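Fitting Printed Markers to Upright Blocks

Posted by Nivaldo Miranda, Apr 25, 2018
Workshop notes / Flendstead

These notes cover printing, cutting and mounting square markers on rectangular blocks so that a camera can pick up the position of each block on a desk. They assume you already have the blocks and a marker sheet. The Muvell template is used throughout, but any sheet with a white margin around the marker will do.

What you need

Marker sheet, one page per block
Matte paper, plain white
Steel ruler and a sharp knife
Glue stick or thin double-sided tape
Fine sandpaper
Lint-free cloth
Calipers

Printing the sheet

Set the scale to 100 percent and switch off any "fit to page" option. Check the result with calipers on the outside of the black border. The large marker in the template is 72 mm on a side. If the printed size is off by more than half a millimeter, go back to the print dialog before changing anything in the template.

Use matte paper. Gloss picks up reflections from a window or a ceiling light, and the white cells next to the reflection start to run into the black ones. A toner print is better than inkjet here, but let the page lie flat for a few minutes before you cut it.

Write the marker number on the back of the page in pencil. The numbers in our set run from 565 to 701 with gaps, and two markers that look alike at arm's length are easy to swap.

Preparing the block

Printed plastic usually has fine layer lines. They do no harm under paper, but a raised seam or a blob at a corner will show through as a ridge. Sand these down, wipe off the dust and let the surface dry. Sand only the faces that will take a marker. Do the same with any flat panel that is going to carry one – keep at least 20 mm away from rims, recesses and rounded edges, where the paper will lift.

Cutting and wrapping

1. Cut outside the white margin. The margin is part of the marker, and detection suffers if the black border runs straight to an edge.

2. For a wrap that covers two faces, score the fold with the back of the knife against the ruler. Fold it over the edge of the desk first.

3. Put glue on the block, starting with the front face. Line up the fold with the corner and press from the corner outward.

4. Turn the block and press down the side face. Both markers should stand the same way up.

5. Burnish with the cloth. Work any bubble toward the nearest edge.
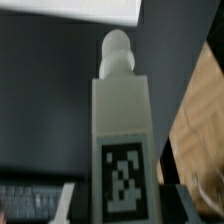
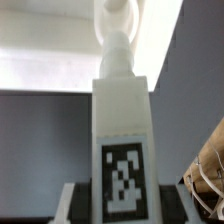
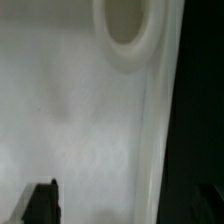
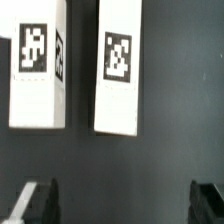 Marked blocks, and in the third picture a white panel with a raised oval rim.

Setting the blocks up

Stand the blocks on a dark, dull surface. White blocks on a white desk can be used, but the outline is hard to make out when you check the images by eye. Leave a gap between neighbors so that a side marker is not shaded by the next block.

A side face seen at a steep angle gives a narrow marker. Turn the block until one face is well open to the camera and treat the second as a backup. Where both read, compare the two positions; a steady offset between them points to a wrap that was folded away from the corner.

Light

Strong light from behind washes out pale parts first. Lower the exposure until white plastic shows some shading, then check that the black border is still closed on all four sides. Moving the lamp to the side is often quicker than changing the camera settings.

Problems

Marker not found: check the white margin, then the focus.
Wrong number: compare with the pencil note on your cutting list – Özkan keeps the master copy for the Bellville set.
Position jumps between images: look for a lifted corner on the paper.
Size reads wrong everywhere: the sheet was scaled in printing. Measure and reprint.

Replace a wrap when its corners fray. Old glue comes off with warm water and a plastic scraper.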